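Mimwood Rugby Football Club

Mimwood Rugby Football Club is an amateur rugby union club based in the village of Mimwood. The first team competes in a regional league and plays home matches at the Jorel Ground, which has a capacity of 2,000, including a covered stand with 1,000 seats. The club also runs a second team, a women's team and age-group sides.

History

The club was formed by former pupils of two local schools and at first played on rented pasture east of the village. Matches moved to the Jorel Ground once the pitch had been drained and leveled. The first team won promotion in its fourth league season, went down a year later and has since stayed in the same division. Its longest unbeaten run at home is 30 league matches.

Ground

The pitch runs north to south and slopes slightly toward the river end. Floodlights were added for evening training and are approved for league play. A second pitch behind the stand is used by the age-group sides and is closed in January, when the ground is often too soft.

Colors and kit

Mimwood play in blue shirts, white shorts and blue socks. The change shirt is white with a single blue hoop. Training wear is a plain blue T-shirt. Early match shirts were heavy cotton with a buttoned collar; the present ones are polyester.

Rivalries

The main rival is Tichý, and the two clubs meet for the Dririx Cup each August before the league season opens. The cup is decided by a single match. If scores are level after 80 minutes, the holders keep it.
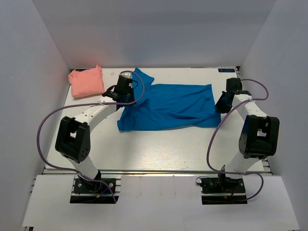 Dririx Cup rules: according to a reader's note on this article, the holders kept the cup after a draw only in the early years, and level matches now go to extra time.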